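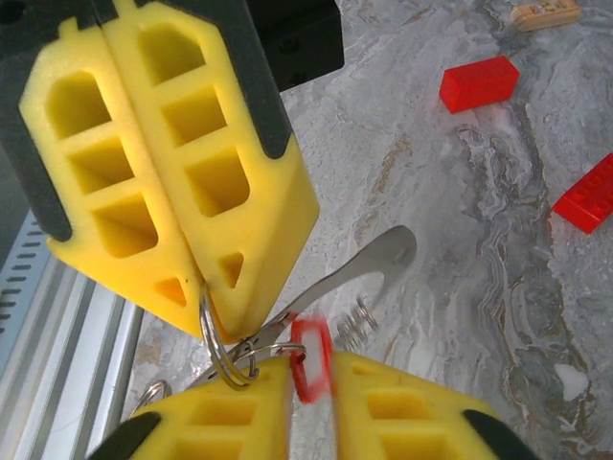
About us

Wirkirov is a small robot learning group. Five people, one long room, too many cables. We work on one question mostly - how does a two-armed robot learn to pass small stuff from one hand to the other without dropping it?

Sounds easy. Isn't. Keys, rings, clips, bits of wire. Things a person hands over without looking.

How we started

Corentin Boyer and Begoña Carrasco began the group after a project at Skonine where the arms could pick up almost anything and pass almost nothing. The picking part got all the attention. The passing part got a line under "future work". So they took the future work and left with it.

Kaja Jaunzems came on for the hardware, Colette Marty for the learning side, Maëlys Rey joined last February and now runs evaluation (and the ordering, and the web page, sorry Maëlys).

What we do

Our method is called Brito. Short version: most handover policies learn a fixed meeting point, then close, then let go. Brito doesn't get a fixed meeting point. It learns from the wrist views when the receiving fingers have enough of the object, and the giving hand waits for that before it opens. Two policies, one shared signal between them. We call it the release signal, not a great name but it stuck.

Demonstrations are done by hand, by us. Each object gets 32 demos. No simulation so far - thin metal parts in soft fingers are a pain to simulate and we gave up on it twice.

What we found

Our test set is 41 objects, all of them small, most of them annoying. The main results as of November 5, 2021:

Waiting for the release signal beats a fixed timer on nearly every object. The gap is biggest on rings and loops, smallest on blocks, where the timer was already fine.

Both wrist views matter. Take away the receiving hand's view and it falls apart fast. Take away the giving hand's view and it gets worse but still usable. We expected it the other way round.

After 20 demos the curve goes pretty flat for rigid objects. Anything that swings keeps improving up to 32 and maybe past it, we havent tested past it.
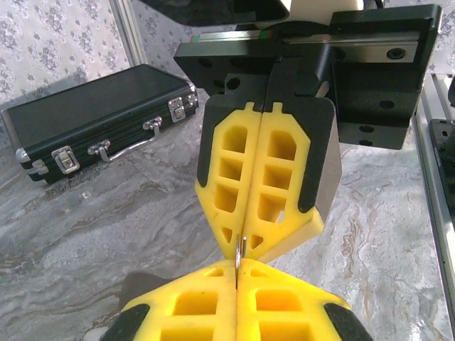

Fingertip handover with a thin metal part, both grippers in view.

What doesn't work yet

Objects linked together. A bunch of keys moves in its own way when you hold it from one end and the policy tends to go for whatever is hanging lowest, which is not always the right bit. Colette is working on it. Shiny things under the ceiling lights, also bad. And finger wear - the soft pads change with use and a policy trained on fresh ones gets a little worse on old ones. Kaja swaps them every 10 sessions now and logs it, before that it was whenever somebody complained.

We report failures the same way we report successes. If a run was stopped by hand it counts as a fail, even when Corentin swears it was about to work.

How we work

Small batches. One change at a time, teh same objects each round. Whoever trained a policy doesn't score it. Friday afternoons are for cleaning up the data and arguing over labels, usually more of the second.

Our partner lab Wengate repeats a part of every experiment on their own setup. Different arms, different room. Two of our early results did not survive that and we took them out.

Working with us

We take one or two interns a year. You should be OK with Python and OK with a screwdriver. Patience for resetting the same key ring all morning is a plus. Write to Begoña with a few lines on what you've built, no cover letter needed.

Visitors - Tuesdays are best, mail first.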